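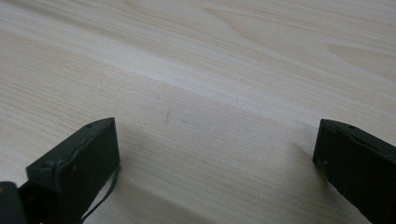 *Jana Kollár*

The robotics club at Jukmont meets in a room that used to be for sewing, and on the evening I went there were seven students and one question: could a machine be taught to lay a table? The project is called Sirach. It won a place at the Mukasent schools final in October, and the school newsletter has been calling it "the helper of tomorrow" ever since.

I went along expecting to be won over. I was, a bit, but only by the students.

The idea is easy enough to follow. You hold a two-fingered gripper in your hand, with a camera on it, and you do the job yourself. Pick up the spoon, put down the spoon. The recordings go into a computer, which is meant to learn from them how a robot might do the same. The club set itself a target of 300 recordings before the final and had 96 when the day came. They entered anyway.

What strikes you is how much of it is dull. One student moves the gripper, another writes down the take number, and a third reads out what went wrong with the last one. The fingers are dark green blocks, chunkier than I had pictured, with a thin black cable curving down beside one of them. I was allowed a turn. It is like eating peas with two bricks, and my effort was politely deleted.

At the final, Sirach was given 10 tries at placing a spoon to the right of a plate. It managed four. The newsletter left that number out, which I think was a mistake, as the students themselves talk about it freely. Two of the failures came after somebody turned the plate round. It was a plain white plate. They still don't know why it mattered.

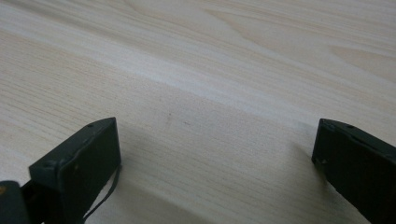 I asked whether the recordings would have been any use on a different table, in somebody's kitchen, say, with a cloth on it. There was some looking at shoes. One girl said probably not, and that they would have to start again with a mixture of tables. A boy thought 300 takes would fix it. She told him that 300 takes of the same table would teach it that table very well. I would have given her the prize.

My complaint is with the adults. The leaflet for next year's intake promises "real artificial intelligence skills" and talks about jobs, with no mention that most of the work is holding your wrist steady and keeping a tidy log. Those are decent things to learn - I wish more of my colleagues could keep a log - but a twelve-year-old who signs up for the helper of tomorrow is going to feel cheated by the second week. Three had already left by the time I visited.

The club wants to try cups next. There is talk of a second gripper, if the school will pay for it, and of reaching the full 300 by spring.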